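Room 219 notebook – counter, curtain, sandwich work
December 2019

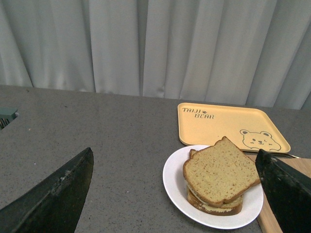
Gray speckled counter with the curtain behind it. Sandwich is out.

Carrying on from the November pages. Two things today: the state of the counter area after the move, and the bread and filling tests for Flelirano. Arnout Bakker was in for the morning and Manju Semwal after lunch. I was here all day.

Curtain

It's the pale gray one from the old room. It was cut for a different rail, and the hem doesn't sit level against the back of the counter. It comes down lower toward the left and rises as you go right. I had put this down to the rail being crooked. Checked the rail with the long level and the rail is fine. So it's either the hem itself or the hooks.

Took the hooks out and put them back in at the same height all the way along. Some had been set a row lower than the others. That fixed part of it. The rest is in the sewing, and I'm leaving it unless somebody wants to take it down and do it properly. Arnout says he has a sewing machine at home and has offered. If he takes it, we need something to hang in its place for a few days – the old bedsheet in the supply closet will do, the plain one.

The folds matter more than the hem for our purposes. When the curtain is bunched you get light and dark stripes behind whatever is on the counter, and crumb color is hard to judge against that. Tried pulling it flatter. Better, but then it doesn't reach both ends. For color comparisons I used the white card and ignored the curtain.

Still a few creases in it. Steaming them is a low priority.

It must not touch food. Rule stays as before: anything with an open filling goes at least a hand's width forward of the back edge. Wash the curtain at the end of each month, cold, and hang it back up damp.

Counter

The speckled top hides crumbs very well, and that is a problem. I wiped it down before starting, thought it was clean, then ran my palm over it and found plenty. New procedure, please follow it:

Dry brush first, toward the front edge, into the tray.
Wipe with warm soapy water.
Wipe with clean water.
Dry with a fresh towel, then run a clean hand over the whole surface.

The hand check finds what your eyes don't. Small seeds are the worst.

Arnout asked whether we could get a plain white top. I asked Bansal for a price when they came about the faucet. They haven't answered. My own feeling is that a big white cutting board gets us most of the way for very little money, and it can go in the sink. Will try that first.

The lamp over the counter has the 3,000 K bulb in it now. The previous one was much bluer and made the toasted bread look underdone. Do not swap it back. All color notes before this page were made under the old bulb and shouldn't be compared with today's.

Sandwich tests

Background for Manju, who missed the last round. Flelirano want a sandwich that can be made up, left out on a counter, and still be pleasant to eat after a short wait. Their complaint is a soggy bottom slice. We are looking at spread, filling order, and resting time. We are not looking at packaging yet.

Bread was the Jorura sandwich loaf, bought the day before and kept in its bag. Same loaf for the whole set. Ends thrown out.

Set A: butter to the edges on both slices, then cheese, then tomato, then lettuce on top.
Set B: butter on the bottom slice only, tomato straight onto it.
Set C: no butter, cheese on both sides with the tomato in the middle.

All made one after another and left uncovered for 40 minutes, then cut across and eaten by whoever was in the room.

A held up well. The bottom slice was soft and not wet. The top had dried a little at the corners, which you notice on the first bite and then forget. Tomato slid when cut.

B was poor. The bottom slice was damp at the center and tore when Arnout picked up his half. The butter had not been spread to the edges on one of them (mine), so this set isn't a completely fair test. I would still not bother repeating it.

C was the surprise. As dry as A underneath, maybe drier, and it cut cleanly. Manju found it bland and I agree. The cheese is doing the job of the butter but you miss the salt. She suggested salting the tomato first. I think that will pull water out of it and put us back where we started. She thinks not, if it's drained on a towel for a few minutes. We will try it both ways and see.

Top slice drying is now the bigger complaint. Options we talked through:

Cover with a clean towel. Cheap, easy to try.
Upside-down bowl. Probably too humid.
Cut later, right before serving. This helps the cut faces and does nothing for the top.
A softer loaf. Flelirano may not want to change theirs, need to ask.

Towel first. Manju will run it with sets A and C, six sandwiches in all, same resting time. Please make them in pairs, one covered and one not, and keep each pair side by side on the counter – last month I had some under the window and some by the stove and the results told us mostly about the stove.

Slicing

Tomatoes have been all over the place for thickness. Part of that is the knife. The Clovus serrated one is sharp and should be used for tomato only. Whoever has been opening boxes with it, there is a box cutter in the drawer for that. I've moved the knife to the rack and put tape on the handle.

Set the slice thickness by the guide on the board. If a slice comes out wedge-shaped, don't use it in a test. Put it in the lunch container.

Other bits

Paper towels are low. Cloth towels are fine, the clean stack is in the upper cabinet.

The kitchen scale drifts when it's near the window. Zero it before each batch and write the zero in the margin.

Fridge was reading a little warm in the morning and had come back down by lunch. Probably the door. The seal on the lower side needs a proper clean, I did it quickly with a toothbrush and got most of it.

To do

Manju – towel test, salted and unsalted tomato.
Arnout – white cutting board, largest that fits the sink. Curtain hem if he still wants it.
Me – write to Flelirano about the loaf, chase Bansal, copy the color notes onto the new sheet with the bulb marked at the top.

Counter brushed, wiped and hand checked before I left. Curtain pulled across.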